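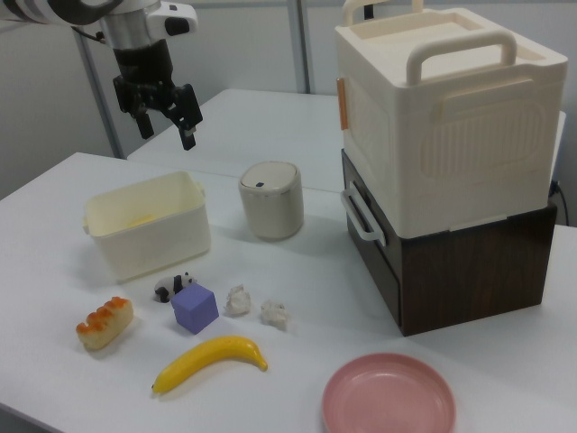 Sumeya Tufa wrote in to ask whether the open tub on the front table is for toys or for cleaning things, as she has found both in it and would rather be told than guess. Fair question. It came in after the October issue went out, and it wasn't the only one on the subject, so this item is given over to the tables and what goes where on them.

The tub is for toys and other small things that are going to be used again. It stays open and it stays on the table. Anything that has come off a shelf, out of a bag or up from the floor can go in it – play food, animals, foam shapes – and it gets sorted properly later. The bread roll with the orange top goes in there. So does the panda, and so does the purple cube, which people keep treating as packing material. It belongs with a set.

The sponge is the exception. It is kept in the tub between tidies, and it should come out before any toys go in. Put it on the back table while you work and return it at the end. A few of us had been leaving it at the bottom and dropping things on top of it. Please check first.

Crumpled paper and tissue go in the little bin with the domed lid. It is a small bin and fills quickly, and it is emptied at the end of each session by whoever is last out. If it is full before then, take it to the large bin in the corridor and bring it back. Don't press the paper down to make room. The lid stops closing and we have already replaced one.

The box on top of the brown unit is for finished sets only. A set is finished when everything on its card is present and clean. If one piece is missing, the set stays out of the box until the piece is found or Mesfin Jemal has agreed to strike it from the card. We had almost 800 pieces on the cards at the last check and it is not possible to keep them right if half sets go back in.

The brown unit underneath holds cards, labels, pens and spare bags. It is not for toys. It should also be left where it is. Henok Gebru has asked for this in particular, as he found it turned round twice in October and had to unload it to turn it back. If you need more room, move the tub.

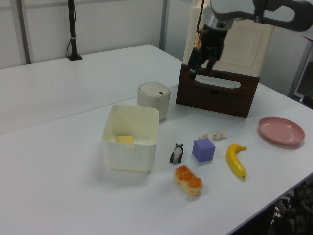 Flovirwood Toy Library – Sorting and Shelving Team

Now the order of work. There has been some difference between the groups, and when the groups swap over the next one spends the first part of the session finding out what the last one did. From now on we would like everyone to do it the same way.

Start with the rubbish. Scrunched-up tissue gets in among the toys and takes the eye off what is left, and with that gone the table is much easier to read. Then take the sponge out. Then put the small things into the tub, working from the far end of the table towards it. Banana, cube, panda, whatever is there. Don't stop to match pieces to cards at this stage. Several people have said they find this hard, and it is tempting when you can see the rest of a set within reach, but it does slow things down.

When the front table is clear, wipe it, let it dry and tip the tub out gently at the near end. Matching is done from there. Play food is matched first, then animals, then everything else. A session should finish with 7 or 8 sets matched and boxed. If you do fewer, leave a note in the top drawer saying where you got to.

Two small points on cleaning. The rim of the tub picks up marks from being handled and wants a wipe when you do the table. Use warm water and the sponge, nothing stronger. Foam pieces should be wiped with a cloth and left on the back table, and they must not go back in the tub damp.

The question of a second tub has been raised again, this time by Tsehay Berhe, who would like one for animals alone. We have priced two from Siler and one from Ochoa. The Ochoa one is cheaper but has no lid and does not stack. A decision will be made when the shelving bill has been paid. Until then there is one tub, and if it is full the rest can wait on the table.

Missing at present: the small wooden spoon from the Zenus tea set, the goat from farm set 2, and the lid of the green teapot. If you find any of these, put them in a bag with the set name on it and leave the bag with Yabsira Ejigu at the desk. She also has the new labels, which are larger than the old ones and should be used from now on. Old labels can be used up on the inside of lids.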